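4.2 Withdrawal of products after public complaint 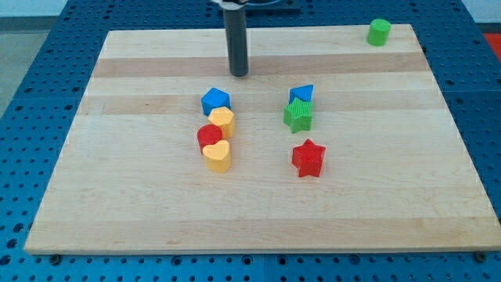 The second group of cases concerns fashion products which were taken out of sale after customers complained about their design. We follow Araya and Akgül in using the word "withdrawal" only when the seller itself removes the item. Cases in which the item simply sold out during the complaint period are treated in Section 4.4.

Our material comes from the public comment pages of two shoe and accessory sellers, Tetlow and Barkex. After removal of duplicates it contains 3,314 comments. Of these, 620 mention the design of a product as offensive to a religious or ethnic group, and 318 ask directly that the product be withdrawn. The remaining comments are mostly on price, fit and delivery, and they were not coded further.

The two sellers answered in different ways. Tetlow removed a sandal with a printed upper on the same evening that the first complaints appeared, and published a short apology signed by the design office. Barkex kept its ankle boot on the site until December and changed only the product name. In the Barkex comments we find many returning writers, who quote their own earlier messages and ask why they did not receive an answer. Such writers are rare in the Tetlow material.

Figure 3. Order of events in the Tetlow and Barkex cases: first complaint, first reply by the seller, change to the product page.

Chaltu Araya and Ertuğrul Akgül coded the 318 requests independently. They disagreed on 186 labels in the first round, mainly on whether irony should be counted as a request. For this reason the coding guide was rewritten and the whole set was coded again. The labels used in this section are those of the second round.

It must be noted that a celebrity name was attached to the Tetlow sandal and not to the boot. We can not separate the effect of the name from the effect of the fast reply. The smaller label Iltlow, discussed in the next section, had no celebrity partner and also replied within a day, so it permits a limited comparison.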